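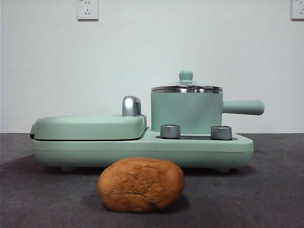

Qual é o prazo de entrega do serviço de avaliação de manipulação doméstica da Brestarer?
O prazo contratual é de 14 dias úteis, contados a partir da recepção dos objectos nas instalações do prestador.

Este site utiliza cookies próprios e de terceiros. Ao continuar a navegar, aceita a nossa política de cookies. Aceitar | Configurar

Fórum Automação Aplicada > Produtos e serviços > Avaliações
Tópico: Brestarer, serviço de ensaios de preensão com electrodomésticos e alimentos

lab_ensaios_norte
Exmos. Senhores,
A nossa unidade encontra-se a apreciar a contratação do serviço acima referido, que compreende a execução de tarefas de manipulação em bancada, com registo em vídeo por câmara fixa e entrega de relatório. A proposta recebida em Abril prevê 11 tarefas, entre as quais levantar a tampa de uma panela pela pega central, rodar botões de comando, abrir um compartimento de grelha e deslocar um pão inteiro sem deformar a côdea. O valor apresentado é de 2,615 euros por mil ciclos (três casas decimais, conforme consta da proposta), acrescido de uma taxa de preparação da bancada. Agradecemos a partilha de experiências por parte de entidades que já tenham recorrido ao serviço, em especial quanto à qualidade dos relatórios.

gestao_compras_14
Cara entidade,
Recorremos ao serviço no exercício anterior. O relatório foi entregue dentro do prazo e continha, para cada tarefa, o número de tentativas, a taxa de sucesso e a classificação das falhas. A classificação pareceu-nos demasiado genérica: a categoria «perda de contacto» abrangia tanto o deslizamento dos dedos como a queda do objecto. Solicitámos a desagregação e foi-nos apresentado um orçamento suplementar. Recomenda-se que esta matéria fique definida por escrito antes da adjudicação.

redside_integracao
Na qualidade de integradores, cumpre-nos manifestar discordância parcial. A desagregação das falhas está prevista no anexo técnico, desde que requerida no formulário inicial. No nosso caso foi requerida e não houve qualquer custo adicional. As reservas que mantemos prendem-se com a iluminação da bancada. Pegas cromadas e aros de inox produzem reflexos que prejudicam a estimativa de profundidade, e o serviço não contempla a repetição dos ensaios com luz difusa.

gestao_compras_14
Registamos o esclarecimento. O formulário que nos foi remetido não incluía o campo mencionado. Admitimos tratar-se de uma versão anterior.

prof_mecatronica
Acrescento uma observação de carácter metodológico. Um ensaio de preensão com pão apresenta variabilidade elevada, dado que não existem dois exemplares iguais e o produto endurece ao longo da sessão. O relatório que consultámos não indicava a hora a que cada exemplar foi colocado na bancada nem a respectiva massa. Para efeitos de comparação entre garras, a omissão é grave. A Prarnurex, que presta serviço semelhante, fornece ambos os dados, embora com um prazo mais dilatado.

redside_integracao
Com o devido respeito, a comparação não nos parece equitativa. O serviço da Prarnurex utiliza réplicas em espuma na maior parte das tarefas e reserva os alimentos verdadeiros para a fase final. A Brestarer trabalha com pão verdadeiro desde o primeiro ciclo. Para quem desenvolve produto destinado a cozinhas, consideramos preferível a segunda abordagem.

prof_mecatronica
A preferência é legítima. A ausência da massa e da hora continua, porém, por justificar. São dois campos numa folha de cálculo.

lab_ensaios_norte
Agradecemos os contributos. Solicita-se esclarecimento sobre dois pontos: se a superfície da bancada pode ser escolhida pelo cliente e se os objectos são fixados durante o ensaio. Preocupa-nos sobretudo a abertura de tampas com dobradiça, em que um aparelho leve tende a levantar-se juntamente com a tampa.

baumgartner_suporte
Boa tarde. Fornecemos as garras utilizadas numa das configurações do serviço, pelo que a presente resposta deve ser lida com essa ressalva. A superfície pode ser escolhida entre 4 revestimentos. O têxtil escuro é o mais requisitado, por reduzir o deslizamento e os reflexos. Quanto à fixação, os objectos são colocados livres, salvo indicação em contrário. No caso das tampas com dobradiça, aconselhamos que se requeira a execução nas duas condições, livre e fixa, com resultados apresentados em separado.

gestao_compras_14
Confirmamos a possibilidade de escolha do revestimento. Não nos foi dado conhecimento da opção de fixação, e os nossos resultados na tarefa da tampa foram inferiores ao esperado. Teria sido útil dispor dessa informação em tempo oportuno.

prof_mecatronica
Permito-me discordar da recomendação do revestimento têxtil como opção corrente. As bancadas de cozinha são, em regra, lisas. Um resultado obtido sobre tecido tem validade limitada para o uso final, e o relatório deveria assinalá-lo.

baumgartner_suporte
A observação é pertinente. O revestimento utilizado consta da capa do relatório, sem comentário quanto à sua influência. Transmitiremos a sugestão ao prestador.

lab_ensaios_norte
Face ao exposto, iremos requerer a desagregação das falhas, o registo da massa e da hora, e a execução da tarefa da tampa nas duas condições. A decisão entre a Brestarer e a Prarnurex fica dependente da resposta escrita de ambas, que publicaremos neste tópico caso as entidades o autorizem.

redside_integracao
Sugerimos que incluam no pedido a repetição com luz difusa. Havendo mais clientes a requerê-la, é possível que passe a integrar a proposta base.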